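Search the manual Enter a part number or keyword Go

Zullham Table-Clearing Cell — Set-Up Guide
Section 4: Safe Working Practice Before the First Run

Read this section even if you have set up robot arms before. Most bad set-ups we get called out to were done by people who knew the standard by number and had never walked around their own table.

4.1 Marking the work area

1. Switch the arm to manual mode and lock the selector. Take the key out and keep it on you.
2. Set the speed limit to 50 mm per second. The menu will offer you more. Decline it.
3. Move the arm by hand control to the farthest point of the job in each direction and mark that point on the floor.
4. Add your stopping distance to every mark. Use the one you measured in Section 3, with the tool fitted.

CAUTION: "Collaborative" on the label describes the arm. It says nothing about what the arm is holding. A ceramic mug moved at head height needs its own risk assessment.

4.2 Laying out the items

5. Put the rack and bin down first and fix their positions in the controller. Everything else is placed after them.
6. Place the remaining items one at a time. Check after each that the arm can reach it without passing over another item it could knock.
7. Run the full path with the gripper open and nothing in it. Stay outside the marks, with a hand on the stop.

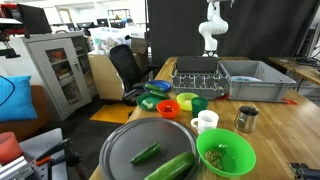 Checklists are where we part company with a lot of published good practice. A signed sheet proves that somebody owned a pen. Check the table itself, starting with whatever will behave differently from the rest when gripped. On a mixed table like this one, the steel pitcher reflects what is around it and may confuse a vision system, the mug can break where the plastic bowls beside it probably won't, and the green bowl with dried peas or grains in it must be treated as a full container. Enter each as a separate item type. Do not let one "dishes" setting cover them all.

NOTE: Takumi Fujimoto's original draft allowed a single grip force for all tableware. It was withdrawn in June after trials at Clamlow. If your copy still has that table, throw it out.

4.3 Sign-off

8. Repeat the path 13 times at the reduced speed. One fault means you start the count over.
9. Write down what went wrong as well as what passed. A log with no faults in it will be sent back.
10. Raise the speed in steps — never in one jump — and repeat step 8 at each step.

CAUTION: The Brollier light curtain is an optional extra. Fitting one does not excuse you from 4.1.

Last updated: June

Comments (3)

dgr_lineside
Step 8 is overkill for a bench job. We did three passes and moved on.

mvoss
We did three too. Fourth one put a cup on the floor. Do the 13.

pkell
Does the count start over if the fault is a vision timeout and the arm never moved? The guide doesn't say, and support told me yes and no on the same call.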